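Gestberg widens bathroom waste drop-off to Halás and Trudport

Residents of Halás and Trudport will be able to drop off bathroom items that can't go in the kerbside bin from February, after Gestberg council voted to extend a trial that has been running at the town library.

The service takes used aerosol cans, plastic bath poufs, toothbrushes, pump tops and empty squeeze tubes. It will now run from three sites. 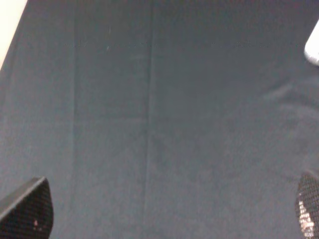
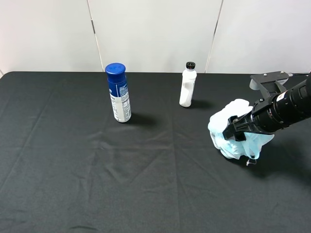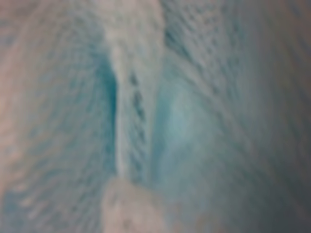
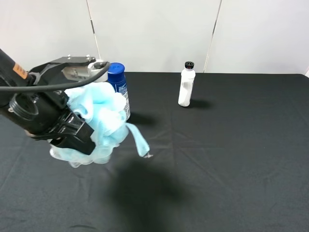

A spray can, second from top, and a light blue mesh bath pouf, bottom. Photos: supplied

A report to council says 462 households used the library drop-off during the trial, most of them more than once. They brought in 890 kilograms of material, of which 691 kilograms was sent on for recycling. The rest went to landfill, mainly items with food or hair dye still in them and mixed plastics that could not be sorted.

Council had budgeted for a smaller amount and had to bring forward two collections when the library's storage room filled up. The report recommends larger cages at all sites and a weekly pickup through the summer holidays.

Flurata, the company that holds the transfer station contract, will collect from the new sites and sort the material at its Trudport yard. The contract has been varied to cover the extra work. Council papers put the added cost down to transport, with sorting to be done by existing staff.

Aerosol cans remain the item most likely to cause trouble. A can that still has propellant in it can catch fire when it is crushed in a truck, and the report lists two small fires in kerbside loads last year, both put out by the driver. Neither load was from the drop-off trial. Under the new rules cans must be completely empty, with the cap taken off, and must not be pierced. Caps go in a separate tub. Cans that are part full should be taken to the chemical counter at Trudport, where there is no charge for household amounts.

Bath poufs were added partway through the trial after library staff were asked about them at the desk. The netting is usually a single type of plastic, but the cord through the middle often isn't, and the two have to be separated before the netting can be baled. Residents are asked to snip the cord and pull it out at home. Poufs should be rinsed and fully dry. Natural sponges and loofahs belong in the green bin.

Razors, medicines, nail polish and anything with a battery will not be accepted at any of the sites. Pharmacies in Gestberg take back medicines, and the battery tube in the library foyer will stay where it is.

The Halás drop-off will be in the side porch of the community hall, open whenever the hall is open. At Trudport it will be just inside the transfer station gate, ahead of the weighbridge, so people dropping off bathroom items won't need to queue with trailers. The library cages will move from the storage room to the rear entrance, next to the after-hours book chute.

Schools and sporting clubs can book a cage for a term. Two schools in Gestberg have already asked for one, and the swimming club wants a cage for the change rooms at the pool. Businesses such as hairdressers and motels are not covered and will need to arrange their own collection.

Several submissions asked council to include makeup containers. The report says these are often made of metal, glass and plastic glued together, and that Flurata has no buyer for them. Council will look at the question again when the extended service comes up for review at the end of the financial year.

Another submission asked for kerbside pickup for residents who don't drive. Council did not adopt this, but the mobile library will carry a small tub on its regular run to the outlying streets and the retirement village. Aerosol cans can't go in that tub.

A printed list of accepted items will go out with the next rates notice. Copies are also available at the council office and at the library desk until 5 pm.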